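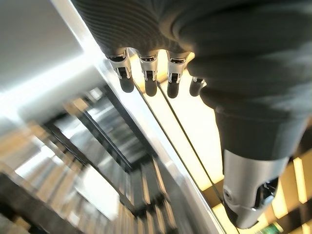
Robotic fingers with silver joints and black fingertip pads.

Review: Vamden court tracker
By Thandeka Zwane, 26 April 2021

Vamden follows criminal cases through the courts and sends you a message when something changes. You type in a case number or a defendant's surname, pick the court, and it watches the public listings for you. I cover sentencing hearings for a small local site and have used it for most of the spring.

Setting up took one evening. The free plan lets you follow three cases, and the paid plan costs 14 pounds a month for up to 500. I had 26 on my list, mostly fraud and burglary, plus one kidnapping trial that has been put back twice.

Alerts for new hearing dates are good. They came by email and text, usually the same afternoon the listing changed, and each one shows the old date beside the new one. Changes of courtroom are less reliable. I was sent to the wrong floor for a plea hearing and missed the first few minutes – the list on the wall was right and the app was not.

Searching by surname is the weak part. Common names bring up pages of results and there is no way to filter by charge. Plararska, which I used before, does this better, although its alerts often arrived a day late. Vamden also files a guilty plea and a verdict under the same heading, "Outcome", so you have to open the entry to find out which it was.

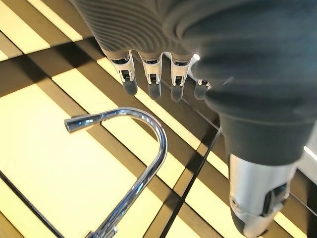 Kgomotso Cele had a different complaint: the app goes quiet after sentencing. I follow one case as a relative, and when the appeal was lodged I heard it from the solicitor. Vamden still had it marked closed 17 days later.

I checked with one of my own cases and found the same. Appeals get a new reference number, and you have to add it by hand. The help page does mention this, well down the list. Support answered my email in two days and said linked appeals are planned for May.

The notes box is plain but useful, and you can export everything as a spreadsheet.

I am keeping the paid plan for now. For one or two cases the free one will do, but ring the court office the day before you travel.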